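Hard water and the slow kettle
2/8/25

I have been logging the kettle again.

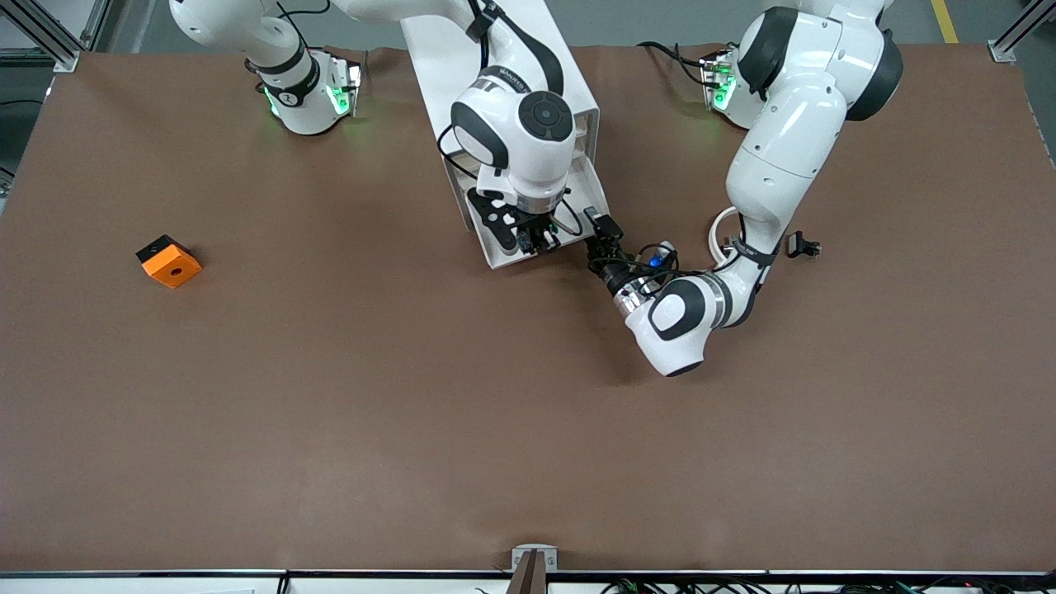
Mereana Mudgway wrote under the last post that I was measuring the wrong thing, and that boil time would tell me nothing about scale until the element was nearly buried. Her own kettle in Partington had a crust you could tap with a spoon and it boiled as fast as the day she bought it. She suggested I weigh the kettle instead.

She has a point. With a concealed element the heat has to go through the base plate and whatever has settled on it, but it has nowhere else to go. The plate runs hotter, the water still gets nearly all of the energy, and the difference at the plug is small. What changes is the plate temperature, and that matters to the thermal cut-out. A badly scaled kettle tends to switch off early or refuse to restart until it has cooled. Mine has started doing the second.

So I weighed it. Empty, drained upside down overnight, then again after descaling with citric acid and another night on the rack. The difference was 8 grams. I had expected more, given how the inside looked, but calcium carbonate comes down in a porous layer and a thin coat of it covers a lot of steel.

Method, for those who asked. Two level tablespoons of citric acid in a litre of cold water, brought up to hot but not boiled, left for half an hour, poured away, rinsed, then one full kettle boiled and thrown out. Boiling citric acid on heavy scale can leave calcium citrate behind, a white powder that is more annoying to shift than what you started with. Vinegar works too and the kitchen smells of it until the evening.

The water at Liltgate is hard by any standard. The strip test I used before Christmas put it well into the top band, and the supplier's figure agrees with the strip. Temporary hardness is the part that matters for kettles. Heating drives off carbon dioxide, the bicarbonate turns to carbonate, and the carbonate drops out on the hottest surface available. Permanent hardness, mostly sulphates, stays in solution and does not trouble the kettle much.

I tried the Prallik jug filter from October until the cartridge gave up. It did slow the scale. The cartridge is an ion exchange resin with some carbon in it, and it was good for 109 litres before the strip went back to the colour of unfiltered tap water. After that it was only a jug. At the price of the refills I would sooner buy citric acid by the kilo, and have done.

The Wukum magnetic collar is still on the pipe under the sink. I have no results for it that I would defend. There was no control, and I changed my tea habits halfway through - 5 mugs a day down to 2 - so the volumes do not compare.

Next I will weigh monthly and stop timing the boil. The old timings are still in the spreadsheet if anybody wants them.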